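News > Local Business > Workshops and Labs

Teaching a pair of robot hands to deal with paperwork

08/07/2021

I've got a filing problem at home, so when Amparo Restrepo asked if I wanted to come by Cister and watch them teach a robot to handle folders, I said yes before she'd finished the sentence. I was hoping I could bring it my tax stuff. (I couldn't. I asked twice.)

Cister has the upstairs rooms in the old Greris building, past the loading dock and up a set of stairs that I'd call steep. The project is called Bakitz, and the idea is pretty easy to get your head around even if you're like me and still can't set the clock on the oven. A person does the job first, through the robot. The operator moves, the robot's arms and hands move along, and everything gets saved. Do that enough times and the software has something to learn from. Then one day, they hope, the robot has a go with no one driving.

The job this month is office clutter, meaning plastic sheets, folders and desk files. I figured that would be the easy stuff! Helge Hedlund, who was doing the driving when I got there, laughed at me for that one. A box or a cup keeps its shape when you grab it, he said, and a plastic sheet does whatever it likes.
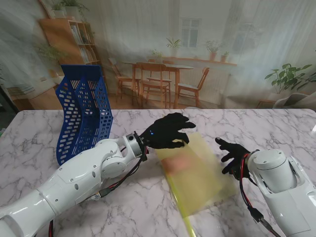

He let me stand behind his chair for the better part of the morning, and I got completely hooked. You find yourself leaning. Every time the fingers got close to the plastic I was leaning over too, like people do when they're bowling, and I wasn't even the one with the controls. Helge sits very still and breathes out slowly before he closes a hand. I asked if that was part of the training and he said no, he picked it up from playing pool.

Each run through the job is called an episode, and they want 400 of them for the folder work before they move on to something else. When I visited they had 114 they were happy with. A run that goes badly doesn't always get thrown out, by the way. If the operator fumbles and then recovers, Amparo likes to hold on to it, so the robot has some examples of how to get out of trouble. If the operator fumbles and says a bad word and stops, that one goes.

The part I hadn't expected was how much of the day is just putting things back. A run ends, the folder goes back on the table, but a little bit differently from last time, and then off they go again. Amparo is strict on this. She told me that if the folder sits in the same spot every time, the robot will learn the spot and won't learn the folder, and I wrote that down because it explained more to me than the whole info packet did.
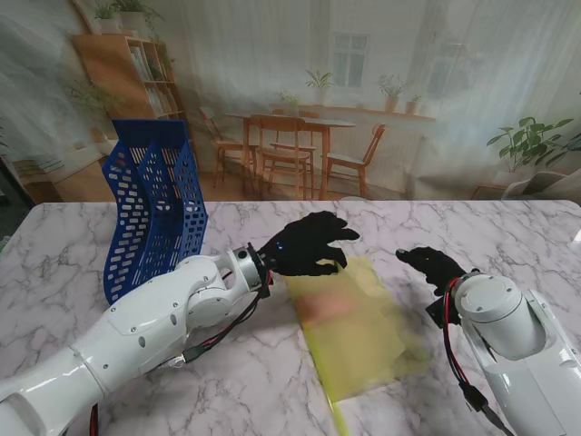

Photo courtesy of Cister / Bakitz project

And then I got a turn! Helge swapped seats with me, got me set up, and told me to pick the folder up by one edge. That's all. One edge.

I'd love to tell you I was a natural. My first try, I stopped well short of it and closed the hand on nothing. Second try, I pushed the thing away from me. It's a strange feeling, because your own hand is sure it knows what it's doing and the one on the table is a little bit behind and can't tell you what it's touching. You have to do it all by eye. I got a corner up on my fifth go and made a noise I'm not proud of. I was also tired, and that was after 12 minutes. Helge does stretches of an hour with a break in between, and he says his shoulders feel it before his hands do.

None of my tries are going into the collection, which I think is fair.

I did ask the question I know some of you will write in about, the jobs one. Amparo's answer was that they're a long way off from a robot that could run anybody's front office, and that right now she'd be happy with one that can put a sheet in a file holder without help. Bang, the office supply place across the street, has said they'd let the team try things out in their stockroom when they get that far, though there's no date for it yet. The owner told me she's mostly curious whether it can cope with her shelves.

The team plans to keep recording folder runs through the end of August. After that it's envelopes, and Helge is already dreading those – the thin kind with the window especially. They're also looking for a few people from the neighborhood to come in and try the controls, complete beginners welcome, so they can see what new operators find hard. You don't need to know a thing about computers. Wear something with loose sleeves and eat breakfast first. Ask for Amparo at the Greris building's front desk, and if she offers you a second turn, take it. I did, and I got the folder off the table that time.

Contact the newsroom | Copyright 2021, all rights reserved | Back to top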